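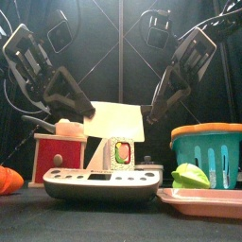
Week four of the Belay practical is about demonstrations: how we get them, and why you will come to resent them. A demonstration is one full recording of a person steering the arms through a task, stored with every joint reading and the views from all cameras. The learner will copy whatever you feed it, including your sighs. For a two-armed task like the cream panel over the toy boat, both grippers have a corner to look after, and a good demonstration shows them agreeing about it. If one hand arrives early and waits, the learner picks up waiting. Last October's group taught it to wait beautifully.

Quantity first. Each pair records 32 demonstrations. Added to last year's, that brings the Kidis set to 753, of which 500 go to training once the bad ones are out. Bernd Sauerland does the weeding and is not sentimental.

What makes a bad one
Dropping the panel and carrying on as though you meant it.
Starting with the grippers already closed.
Hovering. Think before you press record.
A hand in shot. You are not part of the task.

A fumble followed by a clean recovery is worth keeping, so mark it "recovered" in the log. Do not fumble on purpose. Everyone's deliberate fumbles look like amateur dramatics.

On clutter
The other toys stay on the table. A learner that has only met a boat on a bare surface may fall to pieces when introduced to a teal basket. Shift things between recordings: the red drawer box a little nearer, the green vegetable somewhere else. Move the boat too. Dörte Hollmann's first model had memorised where the boat lived and went there regardless, boat or no boat.

On the wrist cameras
Check both views before each batch. Wipe the lenses with the cloth, not your sleeve. Subira Urio lost 42 recordings to a thumbprint and would like it mentioned every year.

Before next session
Read the Norkatico notes, sections on time stamps and on labelling. Bring your log, filled in. Questions about the marking go to Irén Fekete, questions about the arms to Tamara Rusu.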